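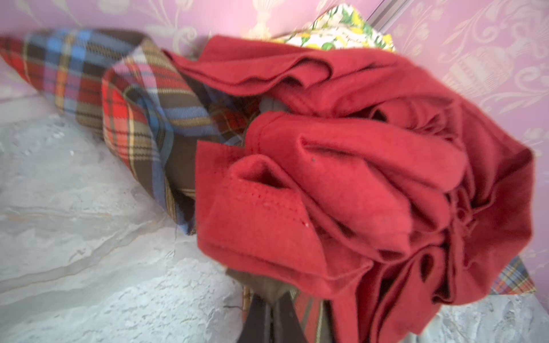
DAYTON, Ohio, 31st May

Bridex Opens Its Doors to the Pile on the Chair

Bridex, the household linen and mending service, will begin taking unsorted cloth from the public next month at its Wenik Street counter. Customers may bring it in whatever condition the closet left it. Folding beforehand is permitted but will not earn a discount.

The new service is called Chevalier, a grand name for what amounts to handing over an armful of fabric and leaving. Staff will separate the armful, check hems and seams, set aside anything that wants a needle, and return the rest folded, with a paper slip saying what is in each stack. A standard armful costs $12. An armful is defined as what one adult can carry through the front door without help and without dropping a sock. The counter has a door of ordinary width and will not be enlarging it.

Bridex tried the service over the winter, starting in December, with customers of its existing mending business. They had been asked to bring in one or two things each. By the close of the trial the shop had handled 628 pieces, among them a great many blankets, some curtains, and a tablecloth that had been listed on its owner's form as "possibly a skirt."

"People apologize at the counter," said Luminița Avram, who runs the Wenik Street shop. "They say it was folded when they left the house. I have driven in this town and I know what the roads are like, but they don't do that to a blanket."

The trouble, in her experience, is usually tartan. A plaid cloth rolls itself into a tube given the slightest chance, slides under whatever is red and soft nearby, and stays there until somebody pulls the wrong end. Plaids also turn up in company. A customer who reports owning one will often be found to own another with a finer check, and to be surprised by it.

Lemon prints are a lesser problem. They are at least easy to find, even behind a red garment and on top of something tan. Gray cloths are not easy to find and tend to surface last.

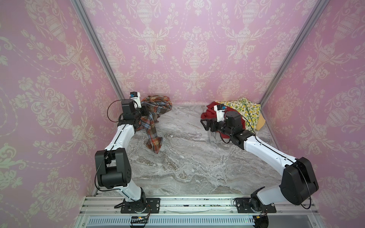 How It Works

Cloth is taken apart one layer at a time, from the top, with no tugging. Edges are looked for first. A stitched edge tells the sorter where a piece begins, and following it around a few folds is generally quicker than shaking the whole bundle and hoping. Once a piece is free it goes to one of 4 stacks: fold, mend, wash again, or ask the owner.

The last stack is the most popular with staff. Questions put to owners during the trial included whether a square of checked cloth was a napkin or a scarf, and whether anyone still wanted it. The answer to the second was nearly always yes, given after a pause.

Mending is charged separately and quoted before any thread is cut. Loose hems on fleece and flannel are the usual job. Bridex does not remove stains with a history, and will not take rugs, wet swimwear, or anything with the pet still attached to it by affection.

Folded work comes back in a Fomen bag, a plain flat-bottomed sack that the company sells for use at home as well. It holds a stack upright. What happens to the stack after it reaches the bedroom chair is outside the terms of service.
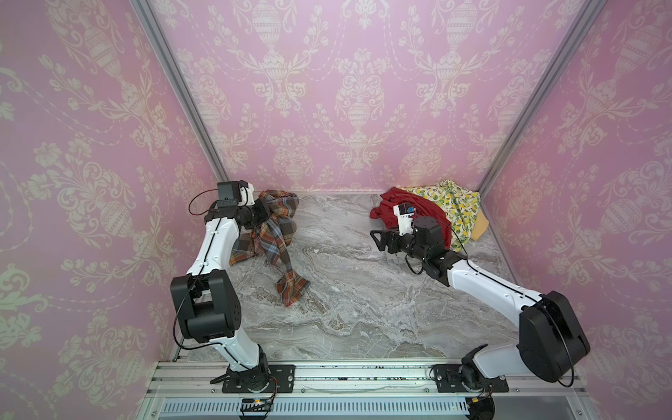 Checks in brown, rust orange and mustard, with damask walls for company.

Chevalier drop-off will be offered during regular shop hours. No appointment is needed. Customers with more than one armful are asked to make more than one trip from the car, and to pay accordingly.

Notes for editors: Luminița Avram is available for interviews at the Wenik Street counter, extension 2701. She will talk about hems for as long as you like. Please do not put your coat down on the sorting table.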